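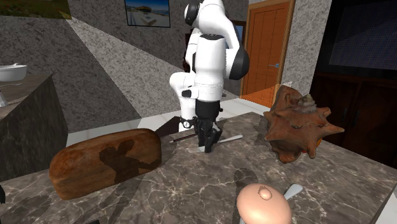 Atalard Forum > Learning from demonstration > Data collection

Topic: How much clutter in the kitchen scenes before the fork demos become useless?

fquintanilla
Hello all. I am collecting teleoperated examples in Totier, kitchen counter, one Franka arm, task is "pick up the fork". I have now 1,115 episodes, recorded at 20 Hz, and the policy which I train on them is worse than I expected. It goes down to the fork very nicely, then it closes the fingers a little too high and comes up with nothing.

My random placement takes objects from the complete household set. So the fork can have for neighbors a loaf of bread and a seashell with spikes, and next time something else. I did this on purpose, because I read many times that variety is good. But now I ask myself if the variety is in the wrong place. The objects change all the time and the fork is lying flat in almost every episode.

My questions are:
1. Would you reduce the clutter, or leave it and record more?
2. Do you keep the episodes where the first grasp fails and the operator tries again?

I use Cho for the teleoperation, with the standard mapping. Thank you for your patience with my English.
Fitzgerald Quintanilla

dlindgren
Your English is fine. Reduce the clutter. With that number of episodes you are asking the network to learn what a kitchen looks like and how to take a thin metal thing off a flat surface, both together. Fix the counter, fix the light, put only the fork. When it works, add objects back a few at a time. We had the same trouble on Nisutlow in April and this was the cure.

A fork on marble is also a nasty case for the contact model. Check your finger collision shapes before you blame the data.

tamsin_s
I disagree with the first part. If you take everything away you get a policy that works on an empty counter, and then you collect again from zero when the objects come back. I would leave the clutter and change how the fork lies: against the edge of a board, on top of a cloth, half over the rim of a plate. Also the hand-over to the next step matters. What does your operator do with the fork after the pick?

dlindgren
Not from zero. You can keep the clean episodes in the mix, they are still good examples of the grasp.

fquintanilla
After the pick the operator carries it to the brown holder. That is the second half of the task, I did not mention it because the first half was already my problem. But maybe it belongs to the question. The operators do not take the fork all in the same way. Some take it by the handle, some close to the tines, and then the wrist must do something very different over the holder.

evie_p
That's your answer, I think. Split the episodes by where the fingers close and look at the two groups separately. If half the demos say "handle" and half say "tines", a simple policy will average them and go to the middle, and on a fork the middle is thin and low. I'd bet on that before the seashell.
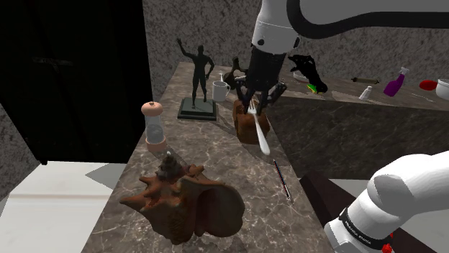

Loretta Haddad
Posted 10/11/2024 · Member of Atalard

Evie is right to look at the grasp point, but I would look also at what it does later. With the fingers near the tines and the tines up, the long handle hangs down and to the side, and its end is only a little above the counter. When the operator now moves toward the holder, the handle is passing in front of it. A person sees this and lifts. A policy that gets only the wrist camera and the joint angles may not have enough information to lift, so it repeats the movement without the reason for it.

My suggestion is to write a rule for the operators – one grasp region, one approach direction – and to put it in the instruction page of Cho where they see it before each session. Then record a small set with four operators and compare. I would not delete the old episodes. Put a label on them.

About retries: keep them, but mark the moment where the second attempt starts. Cut out the long pauses where the operator is thinking. The policy learns the thinking too, and it will stand above the fork and wait.

tamsin_s
+1 on the pauses. Ours used to hover for ages.

dlindgren
I don't keep retries. A failed grasp in a demonstration is still a demonstration of a failed grasp. If you want recovery behavior, start some episodes on purpose from a bad position and record only the correction.

Loretta Haddad
This is possible if you know which bad positions will happen. I never know it in advance, so for me the natural retries are worth the extra labeling.

fquintanilla
Thank you, this is very helpful. I made the split like evie_p said, by hand for one batch so far. Both grasps are there and it depends mostly on the operator. I found also 14 episodes where the fork was dropped at the holder and the success flag was still on, because my check looks only at the height of the fork during the lift. These I have removed from the training list.

For the clutter I will leave it as it is for now. I prefer to change one thing at a time, and the grasp rule is cheaper to test. The finger collision shapes I did not look at yet, Demetrius, but it is on my list.

One more question for Loretta: do you show the operators the side view during the recording, or only the wrist view? If they see more than the policy sees, I am afraid they will use it.

Loretta Haddad
They will use it, yes. We show them the side view anyway, because with the wrist view alone they become slow and tired. Then we give the same side view to the policy in training. If you cannot do this on your setup, let them practice with both and record with the wrist only.

evie_p
Please post the numbers for the two groups when you have them, even if I lose my bet.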